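Visit report: Nullden control lab, Groltaston
By the automation desk
Feb 5, 2020
14 shares | 2 comments

The afternoon session at Nullden dealt with the planning stack, which is called Tsikata and has been in daily use since August. It runs as two processes. One keeps a map of the floor and the objects on it. The other picks a grasp for each arm and checks the pair for collisions before either moves. The current task is household litter and a lined bin. The log for this task holds 646 episodes, replayed overnight against each new build.
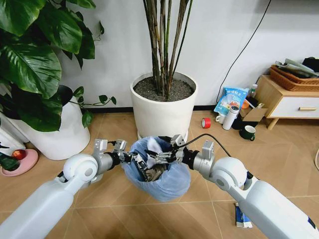
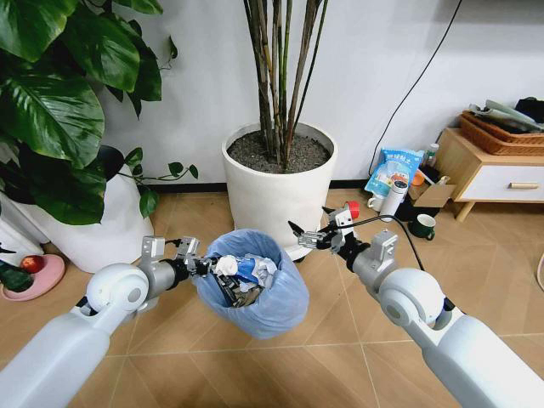
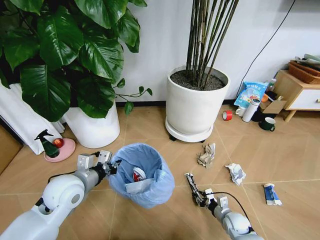

Left gripper on the rim of the bin in all three; the right gripper is also on it in the first and open in the other two.

What happens when the two processes disagree about where an object is? The grasp process stops and asks for a fresh map. If the second map differs as well, the object is dropped from the plan and the episode is flagged for review.

Thin, flat items account for most of the flags. The team at Firkness, which maintains the perception code, is retraining on more than 1,000 labelled views. The replay tool was the better half of the visit: it steps through a plan at 110 ms intervals and shows the rejected grasps next to the chosen one. Export is still by hand, and the configuration files would benefit from comments.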